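Brikmont Releases Clultier Lined Drapery Fabric for Offices and Schools

Light-diffusing textile enters general sale after a two-year trial at the Whitfield site

WHITFIELD, December 2020 — Brikmont, a maker of window and partition textiles, has released Clultier, a white polyester drapery fabric for rooms where daylight has to be softened without being shut out. The fabric is sold by the roll and as finished panels. Orders are open to contract buyers and to independent workrooms.

Clultier is a plain weave with a brushed back. The yarn is dull-spun, so the face of the cloth does not shine when sunlight strikes it at a low angle. The flame-retardant property is part of the fiber itself and is not a finish applied after weaving, so it is not removed by laundering. The fabric contains no optical brighteners. Under warm lamps it reads as a soft off-white, and under north light it reads slightly gray.

The product was developed in response to complaints from building managers about roller shades. Shades cut glare well when fully lowered, but they leave a strip of direct light on each side of the window, and that strip moves across desks during the day. A hung panel with enough fullness covers the side gaps. The difficulty with hung panels has been uneven light, as a heavy cloth darkens the room and a thin one shows the window bars behind it.

"We wove sample after sample that looked fine on the bench and failed in the window," said Tuulikki Partanen, head of textile development at Brikmont. "The cloth has to be judged with the light behind it and with the light in front of it. Those are two separate tests, and most fabrics pass one of them." 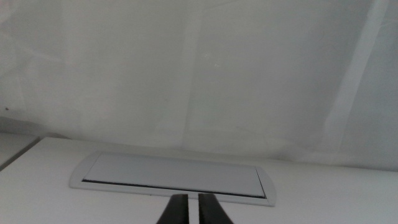 Brikmont ran its wear trial in the ground-floor offices at Whitfield for 2 years. Panels were hung on the south and west sides of the building and were opened and closed each working day. At the end of the trial, the panels were taken down, washed, measured and compared with cloth kept in dark storage. Shrinkage in length was within the limit the company had set before the trial began. Color change could be measured by instrument but was below the level that the company's inspectors could pick out by eye.

A separate abrasion test was carried out on the bench. Samples were rubbed to 3,000 cycles on the face and 2,000 cycles on the brushed back. No broken yarns were recorded on the face. Light pilling was recorded on the back, and the brushing depth was reduced in June as a result. All cloth now offered for sale is made to the revised depth.

Finished panels are supplied with a weighted hem and a choice of pinch pleat or flat heading. Brikmont recommends double fullness for the pleated heading. Flat panels may be used on walls and partitions, where the cloth acts as a plain backing. Flat panels will show fold lines from shipping. These drop out after steaming from the back, at low heat, with the panel already hung. Pressing on a table is not advised — it flattens the brushed side and leaves marks that show when the cloth is lit from behind.

The fabric can be machine washed cold and hung damp. Tumble drying voids the warranty.

Clultier fits the existing Bivgate track range, including the curved and ceiling-fixed versions. Buyers who already have Bivgate track do not need new gliders for the pleated heading. The flat heading takes a wider glider, sold in packs of 16.

"Most of our customers are replacing something, and the track is already up," said Nipon Rungrueang, contract sales manager. "They want to know if the new panel will hang on the old hardware. With the pleated heading it will. With the flat heading they should order the gliders at the same time as the cloth."

Cut samples and care sheets are available on request from the Brikmont contract sales office. Requests should state the heading type, the finished drop and whether the panel will hang in front of glass or against a wall. Panels are made to order and cannot be returned once cut.

About Brikmont

Brikmont weaves and finishes textiles for windows, partitions and stage use. Its products are sold through contract furnishers and workrooms.

Media contact: Brikmont Press Office, Whitfield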